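Search stories Type and press enter

Folding

Reading time: 2 min

The bus to Manzano left at six in the morning, and by four the afternoon before she still hadn't packed. Her mother had put the suitcase on the landing outside her door. Neither of them had said anything about it.

She started with the socks. After the socks she did the jeans, then the good shoes wrapped in a bread bag, then the winter things from the bottom drawer that she hadn't worn since school. It was August and the heater in the hallway clicked on and off. She could hear her father in the shed, moving tins from one shelf to another.

The job was at the Prunum cannery, on the labels line, with a room above the bakery for the first month. After that she'd have to find her own place. The ticket cost 91 dollars and it was a single. Her father had asked her twice whether they did a return for less.
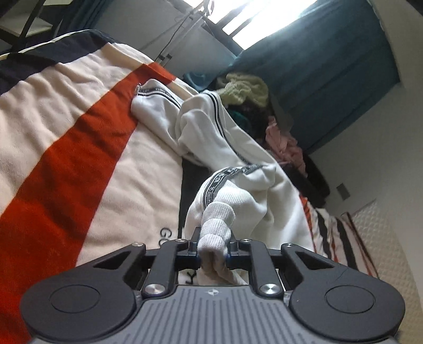
She left the white jacket until last. It had been her sister's, and her sister had worn it every weekend for two years and then gone to the coast without it. For a long time it hung behind the bathroom door and got damp. Then it was on the bed, on the striped blanket, in a heap, and she had to decide. She took hold of the cuff and pulled the sleeve out straight. The ribbing had held up well. The black tape still ran around the sleeve above it with its small white letters, which the two of them used to read aloud in silly voices in the back of the car.

She folded the sleeves in behind and brought the bottom up to the collar. It came out lumpy. She shook it loose and did it again on the floor, where it was flat.

"You're taking that?" her mother said from the doorway.

"It might be cold there."

"It's 336 kilometres. It's the same cold."

Her mother came in anyway and knelt down. She did up the zip, turned the jacket on its face and folded it in thirds, the way she did towels. She pressed the air out with her forearm and laid it in the suitcase on top of the jeans.

"Ring your sister when you get in," she said. "Tell her you've got it."

"She'll want it back."

"Then she can come and get it."

They sat on the edge of the bed for a bit. The shed door banged, and her father came up the back steps and ran the tap. Her mother got up to see about tea.

First published in Tivgate, February 2019

Contact | © Tivgate | Back to top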